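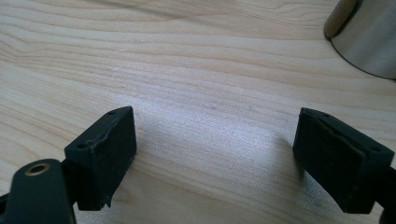
Est-ce que l'automatisation de l'atelier de conditionnement va supprimer des postes ? Chez nous, à Vastunley, elle en a surtout déplacé : les gens qui remplissaient les coffrets à la main passent maintenant une bonne part de leur journée à montrer les gestes, à contrôler et à reprendre ce que la cellule laisse de côté.

Bonjour à toutes et à tous,

Je reprends la question qui tourne sur la liste depuis la réunion d'octobre 2022, et je vous demande pardon d'avance pour la longueur, vous me connaissez, je ne sais pas faire court quand il s'agit de l'atelier ! Je remets d'abord le message de notre collègue du site de Quintero, pour celles et ceux qui l'auraient manqué :

> Bonjour,
> Chez nous on annonce la cellule Skollano pour le mois de décembre, et l'ambiance n'est pas
> fameuse. La direction parle de 3000 coffrets par semaine avec la même équipe. Les anciennes
> du conditionnement se demandent ce qu'elles vont devenir, et moi je ne sais pas trop quoi
> leur répondre. Vous qui êtes passés par là, est-ce qu'on vous a demandé votre avis sur les
> gestes ? Est-ce que les cadences ont bougé ? Et les primes ?
> Merci d'avance, même pour deux lignes.

Alors, dans l'ordre, et avec ce que je sais (le reste, d'autres sur la liste le sauront mieux que moi).

Pour les gestes, oui, on nous a demandé, et c'est même ce qui a pris le plus de temps. Les gens de Nilia sont venus s'installer avec nous et il a fallu faire les prises nous-mêmes, pince en main, encore et encore, jusqu'à 400 reprises pour le seul coffret à tisanes. Au début on se sent un peu bête, je ne vous le cache pas. On saisit une boîte comme on le fait depuis des années et on s'aperçoit qu'on la tourne légèrement avant de la poser, sans jamais y avoir pensé. Avec la pince il faut aller plus doucement, et les poignets le sentent passer. Demandez des pauches courtes et fréquentes dès le premier jour, nous avons attendu trop longtemps pour le faire. Demandez aussi qui change les garnitures des doigts quand elles s'usent, parce que chez nous c'est resté dans le flou pendant des semaines et on finissait par serrer plus fort pour compenser.

Pour les cadences, c'est plus mélangé. La cellule prend les formats simples, ce qui veut dire qu'il nous reste les coffrets pénibles, ceux avec le ruban, les petits pots, les calages qui ne tiennent pas. Sur le papier on en fait moins, et le soir on est plus fatigués. Nous avons obtenu que les formats difficiles soient comptés à part, avec un objectif ramené à 74 par poste et par jour. Il était à 124 auparavant, tous formats mélangés, donc vous voyez que ça valait la peine de discuter. Faites-le écrire avant le démarrage si vous le pouvez !

Pour les primes, rien n'a été perdu, mais rien n'a été gagné non plus, et je trouve que c'est là que nous avons été un peu naïfs. Montrer un geste à une machine, c'est de la formation, et la formation se paie chez nous quand on accueille un intérimaire. Nous avons posé la question après coup et elle traîne encore. Posez-la tout de suite.

Quant aux anciennes, je dirais à votre place qu'on a eu drôlement besoin d'elles. Ce sont elles qui savaient pourquoi tel couvercle accroche, et quelle boîte il faut prendre par le petit côté. Deux d'entre elles sont maintenant au réglage et n'en repartiraient pas. Une troisième a préféré l'expédition, elle ne supportait pas le bruit de la cellule, et je la comprends assez bien. Il n'y a pas eu de départ forcé. En revanche, deux contrats courts n'ont pas été renouvelés à la fin de la saison, et il faut le dire aussi, même si on nous a assuré que cela n'avait pas de rapport.

Je peux vous envoyer notre accord sur les formats difficiles, il tient sur une page et demie. Écrivez-moi hors liste si vous le voulez, et transmettez toutes nos amitiés à l'équipe de Quintero, on pense bien à vous.

Bien chaleureusement,
une collègue du conditionnement, site de Vastunley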